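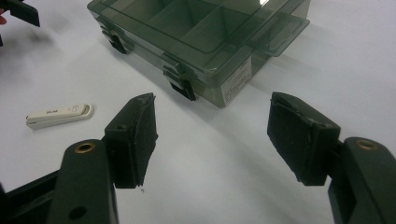
Small Parts, Kept in Order

The compartment box is the cheapest piece of equipment in most home workshops and the one bought with the least thought. A typical owner has four or five, no two with the same footprint, and at least one with a lid that has to be held shut with a rubber band.

Kenta Hattori repairs clocks and small appliances from a converted garage in Partington. His stock of screws, springs, washers and fuses comes to 1189 separate entries in a ledger he keeps by hand. Until last December it was stored in jars.

"A jar holds one thing well," he says. "I don't have 50 of most things. I have six."

He moved everything to flat boxes with clear or tinted lids. Tint makes little difference in daylight but hides small brass parts under a weak lamp, so he keeps dark steel and brass in separate boxes and stores the brass nearest the window.

Dividers come in two forms. Molded dividers are part of the base and cannot shift. Removable ones slide into grooves, and the fit varies by maker. A gap under the divider of half a millimeter will pass a thin washer. Hattori tests a new box by loading one compartment with the smallest washers he owns, closing the lid and turning the box over twice. Two models from Kisitz passed. One from Troltholm leaked at the corners, and he now uses it for fuses.

The lid matters as much as the base. It should touch the top of every divider when latched. If it bows in the middle, parts travel between compartments when the box is carried upright.

Labels go on the front edge, where they can be read in a stack. Hattori limits a stack to four boxes and a loaded box to 600 grams. The full conversion took him 28 evenings, most of them spent sorting metric threads from inch.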